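Household Studies > Washing & Wiping > Working Papers

Search this collection Go

4. What a sink tells you

I came to bathroom sinks late. Shahla Heydari and I had spent most of April on kitchen counters for the Wuisan study, and I figured a washbasin would be the easy part - one bowl, one drain, one cloth. It was the part I ended up liking best!

Our diaries gave us 1321 entries on wiping, and people wrote far more about the drain than about the rim or the faucet (Killian Barbier, who coded half of them, started calling it "the bullseye"). The bowl slopes toward the drain, so that's where they expect trouble, and that's where they look first. The flat ledge gets a mention mostly as a place to park the cloth. I do that too, and I had never once thought about it until I read the diaries.

We asked everyone to score the bowl and the ledge separately, which made for a longer form but much better arguments.
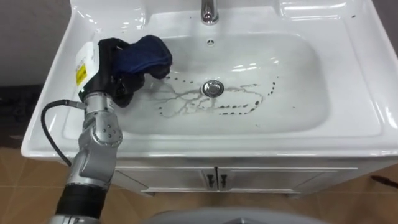
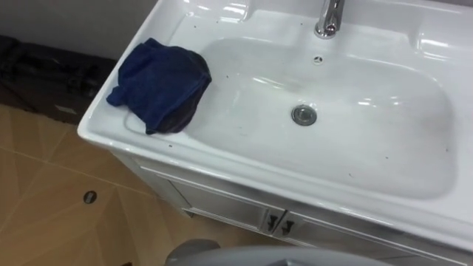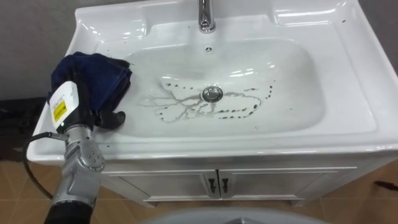 Figure 2. White ceramic sink with a round drain and a dark blue cloth.

Should the ledge be wiped before the bowl or after it?

Before. Crumbs and drips from the ledge tend to end up in the bowl, so doing the bowl last saves going over it a second time. Rinse the cloth between the two.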